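Teaching a robot by demonstration: questions we get before people sign
Clostell Automation Advice – last updated 4/22/25

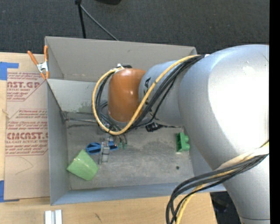

Does showing a robot a job by hand save you the programming?
Some of it. You swap code for hours of a person steering the arm through the same pick, over and over, and those hours go on somebody's timesheet. Vendors tend to leave them off the quote. Even a modest bin job, an arm over a grey bin with a green block on one side and a blue object under the gripper, needs the pieces started in plenty of different spots before the learned behaviour is worth testing. Ask who does that resetting, and at what hourly rate.

How many demonstrations will we need?
We don't know, and be wary of anyone who says they do. On the Flakis sorting trial we were told 112 would cover it. The count stood at 973 when the client called a halt, and the arm still fumbled parts that lay flat against the wall of the bin.

By hand or by remote control?
Hand guiding means you take hold of the arm and push it through the motion. It's cheap and quick to learn, but your own arm gets into the camera view and you tire faster than you'd expect. Remote control keeps you out of the way. The price is feel. Most operators can't tell how hard the fingers are pressing, so they press too hard, and the robot learns to do the same.

Can our own staff do the demonstrating?
Yes, and they should, if they know the work. Ustyna Holovko, who ran the operator sessions for us in January, found that 3 people showing the same task gave her three different tasks. One nudged parts off the wall first, one came in at an angle, one went straight down and hoped. Pick a method and write it down before anybody touches the controls.

The vendor's video looked great. Isn't that evidence?
It's evidence that it worked once. Ask for a full run without cuts, with parts you brought along yourself. Ask how many attempts were made that day. Kuzmenko gave us a straight answer to that one. Trorkent sent another video.

What should we check on the rig?
Cables, first. Look at how much slack there is in the loops near the wrist and what happens to them at full reach. Then check that the bin is held firmly – a clamp is fine for a trial, but if the bin shifts between sessions, your recordings no longer match each other.

What does your assessment cost?
$800 plus GST for a day on site and a written report. The report may well tell you to buy a chute.

Will it cope with new parts later on?
Assume it won't. If the vendor says it will, have them put it in the contract, with a pass rate and a date. We've seen that request shorten a few sales meetings.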